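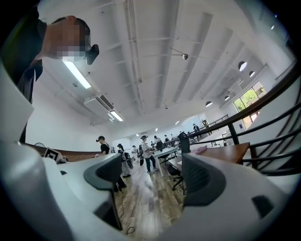

4 min read

3 August 2023
By staff writer
Print | E-mail this article

Benedito Dantas has a sheet of paper taped above his bench with two columns on it, one headed Surkero and the other headed Grillent. They are the two hand-held grippers his group has been comparing since November, and he would like to stop comparing them.

"We have to pick one before we order any more," he says. "Two kinds of finger means two sets of spares and two calibration files, and people mix them up."

The trial covered 14 tasks, from picking up a pen to turning the pages of a book. Each was repeated until the group had 200 usable recordings or had given up on it. Dantas puts the final total at 1,143, well short of what was planned.

Most of the recordings thrown out had the same fault. The software works out how far the fingers are open, and where the tool is in the room, from the pictures and the printed markers. When it loses track, the whole take goes in the bin.

"The Grillent lost track more often in the afternoon," he says. "We blamed the tool for two weeks. Then we moved the desk and it got better, so some of that was the light. I would not put it all on the Grillent."

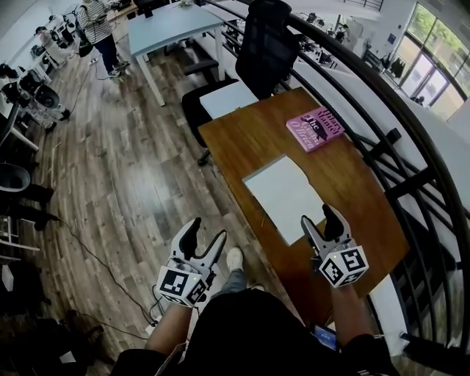

Paper was the task that separated the two. Dantas says a single sheet lying on a flat desk is harder than anything with sides to it, and he asked for it to be included against the advice of the supplier, Barros. The method is to come in low with the black fingers wide open, one tool in each hand, and close on an edge that has already lifted a little. A paperback is easier, he says, and a Hilary Mantel has been as good as any.

"With the softer pads you can drag the sheet towards you and it rides up," he says. "With the stiff ones you push it off the desk. I have pushed a lot of paper off the desk."

He has fewer complaints about the marker cubes. They add weight at the wrist, and after 42 minutes, his own longest session, he could feel it in his forearm. But they can be reprinted in the office, and that matters to him more.

The arm is a separate question. The group uses an Amano controller, and the recordings have to be slowed down before it will follow them. People move faster than the arm is allowed to, particularly when they let go of something.

"You have to learn to release slowly," Dantas says. "New people snap it open. On the arm that becomes a jerk, and then the cup is on the floor."

He expects to choose the Surkero, with the pads from the Grillent if they can be made to fit. Barros has told him they cannot. He has asked for the drawings anyway.

Print | E-mail this article

Comments (3)

tobyrig
Did they try the soft pads on anything oily? Ours went shiny within a month and after that they would not hold a spoon.

M. Farrow
We had the same trouble with afternoon light. A blind on one window fixed most of it and cost less than new cameras.

penhaligon7
What does each one weigh with the cube on? 42 minutes sounds long to me, I swap hands over to a colleague well before that.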